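4. Setting up your Rovero audio guide

The Rovero handset plays the recorded walking tours of Lunivside, including the Old Harbor route and the Taheri Palace route. Set it up before you leave the Gernel visitor desk.

1. Hold the power button for 2 seconds. The screen lights up and shows the language list.
2. Pick your language with the arrow keys and press OK.
3. Plug the earphones into the socket on the bottom edge.
4. Enter the route number printed on your map. The Taheri Palace route is 11.
5. Press OK. The welcome message plays.

Note: If the battery reads below 30 percent, ask the desk for another handset. A full palace tour needs more than that.
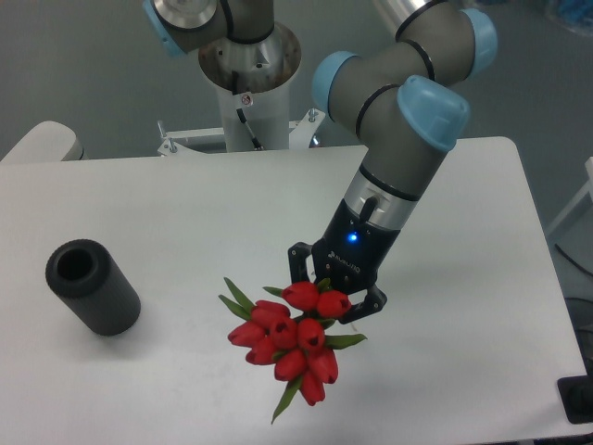
Each stop has a number on a small sign at knee height. Type the number and press OK to hear the recording. To check the volume before you go, type 100 for the test track. It runs through a few sample phrases, such as "red tulips in the palace garden," and repeats until you press Stop. Raise or lower the sound with the side keys.

Caution: Keep the volume low enough to hear traffic. The Old Harbor route crosses two streets without signals.

6. At the end of the tour, hold the power button until the screen goes dark.
7. Return the handset and earphones to the Gernel desk before 6 p.m.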